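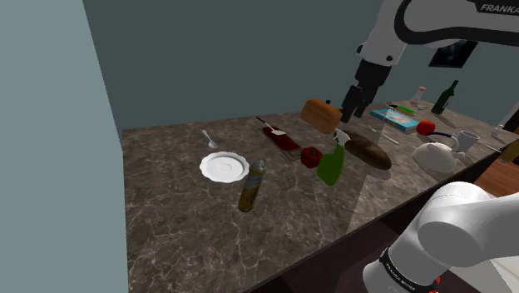
La **pedida de mano** es el acto por el que una persona propone matrimonio a otra o, en su forma más antigua, la visita en la que la familia del novio solicita a la de la novia su consentimiento para la boda. En el español actual la expresión cubre los dos usos, aunque en el habla corriente la propuesta privada suele llamarse simplemente *pedir matrimonio*.

## Forma tradicional

La visita se celebraba en casa de los padres de la novia, por lo general a media tarde y seguida de una merienda o una cena. Las familias acordaban entonces la fecha de la boda y el reparto de los gastos. Era habitual el intercambio de regalos: la novia recibía una pulsera o un anillo — la llamada *pulsera de pedida* — y el novio, un reloj o unos gemelos.

En la comarca de Lorente la costumbre incluía dos visitas. La primera la hacían solo los padres del novio; a la segunda, ocho días después, acudía ya la pareja. El registro parroquial de Retgate conserva anotaciones de estas visitas hasta mediados del siglo XX, casi todas en agosto, una vez terminada la siega.

## Forma actual

La propuesta individual, con anillo y a menudo por sorpresa, se extendió por influencia del cine y de la publicidad de joyería. Suele hacerse en un lugar con significado para la pareja, en un viaje o durante una comida familiar. La visita entre familias no ha desaparecido, pero con frecuencia se reduce a una comida posterior al compromiso.

Desde hace unos años existen empresas dedicadas a preparar la propuesta, como Jovotell, que ofrece decoración, música y fotógrafo. Según su memoria anual, ha organizado 3679 pedidas, la mayoría con unos 6 meses de antelación respecto a la boda.

## Aspectos jurídicos

En España, la promesa de matrimonio no obliga a contraerlo. El artículo 43 del Código Civil limita las consecuencias del incumplimiento sin causa al resarcimiento de los gastos hechos y las obligaciones contraídas en consideración al matrimonio prometido. La acción caduca al año.

## Véase también

- Anillo de compromiso
- Dote
- Esponsales
- Fiesta de compromiso de Venetlow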